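Katarel Guest House, Drustville
House Guide, Section 7: Sorting and Folding Clothes on the Bed

7.1 Before you start

This section is for long-stay guests and for helpers who work in the bedrooms. The bedrooms have no table for laundry, so we fold on the bed. It is a good surface if you prepare it well.

You will need:
- the clean clothes, fully dry
- one basket for each person in the room
- the lint brush from the hall cupboard
- hangers, if you have heavy jackets

1. Make the bed completely. The bedspread must be on top and pulled flat to all four corners.
2. Take the pillows away and put them on the chair.
3. Open the curtain. Black and dark blue are difficult to tell apart in weak light.
4. Wash your hands and dry them.

Caution: Never put damp clothes on the bedspread. The quilting holds the water and the mattress under it will become damp also. If you are not sure, press the thick parts (cuffs, waistband, hood) between two fingers. When they feel cool, hang the piece for one more hour.

7.2 Spreading the clothes

1. Empty the basket at the foot of the bed, not on the pillow side.
2. Take out the small things first. Socks and underwear go to one side, in a pile.
3. Take the large soft things one by one and lay them in the middle of the bed.
4. Look for the label at the neck. With a black sweatshirt or jacket this is the fastest way to find which end is up, because the dark folds hide everything else.

Note: If you see an opening but no label, put your hand inside. A neck is wide and a sleeve becomes narrow quickly.

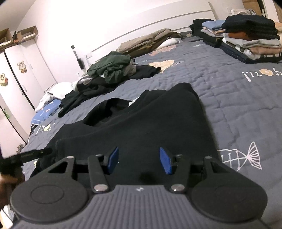 5. When you have found the neck, hold the piece at both shoulders and lift it clear of the bed. Shake it two times, softly.
6. Lay it down again with the front side against the bedspread. Pull the sleeves out to the left and the right.
7. Smooth the back with the flat hand, from the neck to the bottom. Work out the big folds now – later they become creases.

Note: Our quilted bedspreads are stitched in squares. You can use the lines as a guide. Put the bottom edge of the garment along one line of stitches and you will see immediately if it is straight.

7.3 Folding a sweatshirt or soft jacket

1. Close the zipper, if there is one. Buttons: close the first and the last only.
2. Fold the right side to the center, so that the sleeve lies across the back.
3. Turn the sleeve down along the side. It must not stick out.
4. Do the same with the left side.
5. If there is a hood, fold it down flat onto the back.
6. Bring the bottom edge up to the middle, then fold one more time to the neck.
7. Turn the packet over. The front is now on top.

A folded sweatshirt should be no more than 10 inches wide. The shelves in the Loledham rooms are narrow, and wider packets fall forward when the door is opened.

Caution: Do not press with your full weight to make a packet thin. Plastic zippers can bend and they do not close well after this.

7.4 Dark clothes and lint

Black cotton takes lint from towels and from the bedspread. Please do as follows.

1. Brush the piece while it is spread out, before the first fold.
2. Brush in one direction only.
3. Clean the brush after each garment.
4. Put dark packets on top of other dark packets. White towels go in a separate basket.

Note: Wash new black clothes alone for the first 2 washes. In September, when the heating is not on yet and things dry slowly, some guests put them over the bed to finish. Please use the rack on the landing for this. Color can go into the bedspread and we were not able to remove it the last time.

7.5 When you finish

1. Put the packets in the basket with the heavy ones at the bottom.
2. Check under the edge of the bedspread and between the bed and the wall. Socks go there very often.
3. Brush the bedspread and pull it flat again.
4. Put back the pillows and close the hall cupboard.

If you find clothing which belongs to nobody in the room, do not put it in a drawer. Write the room number and the date on a paper, pin it to the piece and bring it to the office. We keep such things for 19 days, then they go to the charity box in Dimaculangan Street.

7.6 Common problems

The packet opens by itself: the sleeves are probably folded too loosely. Start again from 7.3, step 2.

The neck is higher on one side: the shoulders were not level when you laid the piece down. Check them against the stitch lines.

There is a mark on the bedspread: tell the office the same day. Please do not rub it with soap – the printed drawings on some of the bedspreads can become pale.

Questions about this section: ask for Ama Sarpong at the office.

Last changed July 4, 2021. Section 8 explains the ironing board.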